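Home Projects Stations Minutes Archive Contact

Minutes of the Vulow collection meeting, 11/28/25

The meeting was opened by Ľubomír Rusnák, who also wrote these minutes. The minutes of the previous meeting were accepted with one correction: the name of the second station is Pirnlow, with one l.

1. State of the collection

For the parcel task we have 191 recorded examples from the Vulow station. After checking, 99 of them are accepted for training. A further 27 need new labels, because the start of the grasp was marked too late. The others are still waiting for a check. Kernine asked that we do not delete any rejected example before the labels are finished, and this was agreed.

2. Order of the work in one example

It was discussed again what is one full example. The agreed text is as follows: the left hand takes one bag from the green crate, the bag is put on the black pad under the scanning column with the shipping label facing up, and after this the bag goes to the conveyor. The example ends when both hands are open and free of the bag. An operator who stops before this point should mark the example as partial and not as failed.
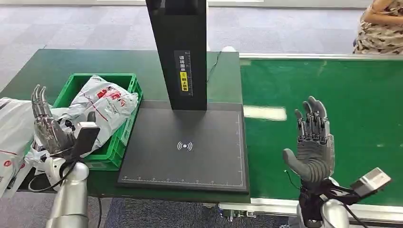 Mocanu did not agree that partial examples should be kept in the same folder, and said that in June the model had learned to wait over the crate exactly from such recordings. Mocanu would prefer a separate folder and a separate count. After some discussion the separate folder was accepted. The separate count was not decided.

3. Soft bags

The soft mailing bags remain the difficult part. When a bag is crumpled the fingers often close on a fold, and then the label turns down on the way to the pad. It was proposed to record 8 extra examples for each operator in which the bag is turned over on purpose and corrected. Rusnák will write the instruction in simple words, so that it can be read at the table.

4. Cables

Operators are asked to look at the cables around both wrists before each series. A short line about this will be added to the start list.

5. Other matters

The label guide still uses the old word "pick" in two places where we now say "grasp". To be changed by Rusnák.

The Pirnlow station has no crate of the same size. Mocanu will ask for one. Until it comes, Pirnlow continues only with the labels.

The date of the next meeting will be sent by email.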